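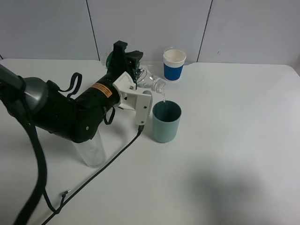

Wann wird das Wasser im Gartenverein Drondesar dieses Jahr angestellt? Mitte April, sofern nachts kein Frost mehr angesagt ist; den genauen Termin hänge ich an den Schaukasten am Haupttor.

So, und jetzt der Reihe nach, was wir bei der Frühjahrsversammlung besprochen haben. Ich durfte wieder Protokoll führen (danke für die Brezeln, die haben geholfen!). Los ging es um 18.30 Uhr im Vereinsheim, Schluss war kurz nach neun.

TOP 1: Protokoll vom Herbst
Wurde ohne Änderungen angenommen. Der Tippfehler bei der Pachthöhe ist mir selbst aufgefallen, den habe ich schon verbessert.

TOP 2: Wasserverbrauch
Im letzten Jahr sind durch die Hauptuhr 706 Kubikmeter gelaufen. Das ist mehr als im Jahr davor, und wir haben ziemlich lange gerätselt, woran es liegt. Ein Teil war bestimmt der trockene Juni. Im hinteren Teil, also am Brondariweg, vermuten wir außerdem eine undichte Stelle in der alten Leitung. Dort stand der Weg im August zweimal unter Wasser, obwohl es gar nicht geregnet hatte.
Beschluss: Wir lassen die Leitung von der Firma Kovley abdrücken, bevor das Wasser angestellt wird. Einstimmig.

TOP 3: Neue Pumpe
Hier wurde es lebhaft – ich habe irgendwann aufgehört, alles mitzuschreiben. Die alte Pumpe am Brunnen läuft noch, ist aber so laut, dass sich die Nachbarn vom Rosenweg beschwert haben. Das Angebot der Firma Rao liegt bei 3.000 Euro mit Einbau. Manche wollten lieber noch einen Sommer warten, andere (ich auch!) fanden, dass wir das Thema jetzt schon lange genug vor uns herschieben.
Beschluss: Angebot wird angenommen, bei vier Gegenstimmen. Bezahlt wird aus der Rücklage.

TOP 4: Regentonnen
Wer sich eine neue Regentonne anschafft, kann sich bei der Sammelbestellung eintragen. Eine Tonne fasst etwa 200 Liter, Deckel ist dabei. Die Liste liegt bis Ende März im Vereinsheim aus. Bitte leserlich schreiben, letztes Mal musste ich bei drei Leuten raten!

TOP 5: Sommerfest
Wieder im Juli, wieder auf der großen Wiese. Grill und Bänke haben wir, es fehlt noch ein Pavillon. Die Frage nach der Musik haben wir vertagt, dafür war es dann doch zu spät.

TOP 6: Verschiedenes
Der Komposthaufen am Parkplatz ist nur für Grünzeug da, Bauschutt bitte selbst wegfahren.
Die Hecke am Brondariweg wird erst im Herbst geschnitten, da brüten gerade Amseln drin.
Der Schlüssel vom Geräteschuppen fehlt immer noch. Schaut bitte mal in euren Jackentaschen nach – ich habe meine schon durch.

Die nächste Versammlung ist im Mai, Beginn wieder 18.30 Uhr. Anträge bitte vorher in den Briefkasten am Vereinsheim werfen.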